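Unit 4 handout — budgeting for a handling cell (soft goods)
Notes for the Leltgate short course. Bring these in June, we won't reprint.

Start with the work, then the price list. Most bad quotes come from a buyer saying "it picks clothes" and leaving it there. Clothes how? Folded, heaped, bagged, on what surface?

Write down for each task:
— what is picked, thickest and thinnest
— what it lies on (polished stone, belt, mesh)
— what lies on top of it or next to it

Heaped garments are the usual case. Different fabrics touching, folds running into each other, a bit of film in the pile.

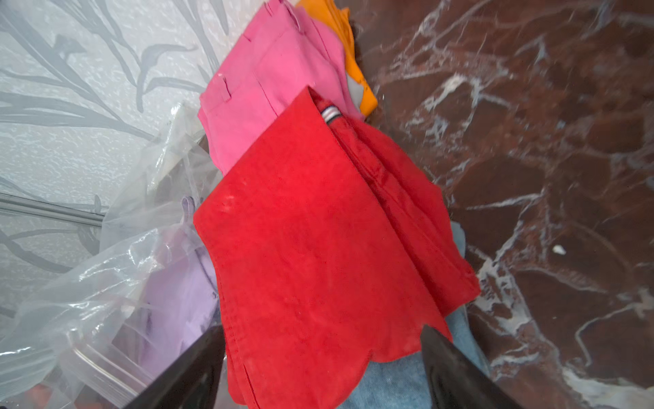

Fingers are the cheap part and the part you replace. Budget spares from day one. Manninen's plan had 6 pairs for the first year, Joonas Miettinen thinks that is low for denim and I agree. Wrist camera goes on its own line, with cable and a spare mount. Do NOT bury it under "arm".

Film and bags next. Clear plastic is where the money goes, mostly in hours. It creases, it shines, you see whatever is underneath. Resealable bags are a seperate task from loose film, cost them seperately. Ask the supplier for trials on your own bags, on your own worktop, under your own lights.

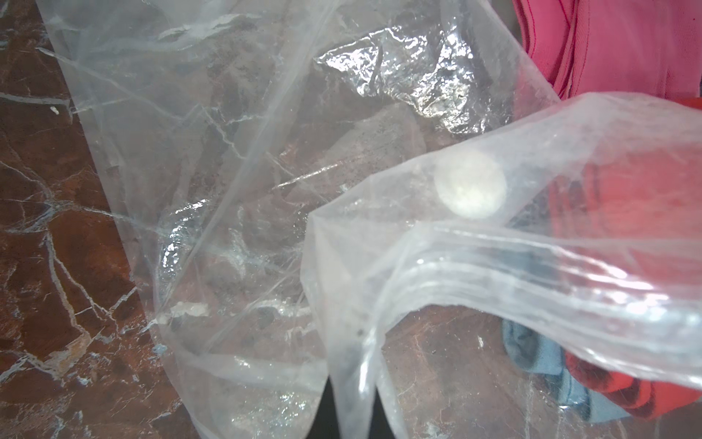
Last updated: June, by H. Harju

Trial time — Clellwood planned 29 hours and wanted 117. Use the second figure in the exercise. If the quote has no line for trials then ask who pays for them.

Headings for your budget sheet:
arm and controller
gripper, fingers, spares
camera and lighting
trials and setup
training (4 people minimum, incl. a night shift)
service contract, year one and year two

Service: read what "response" means. Britik count it as a phone call, Manninen as somebody on site. Same word, very diffrent price.

For next session: draft sheet, one page, one task only. Pairs are fine. Send to Siiri Peltonen before noon.

Contact: Siiri Peltonen, course office | © Leltgate | Back to top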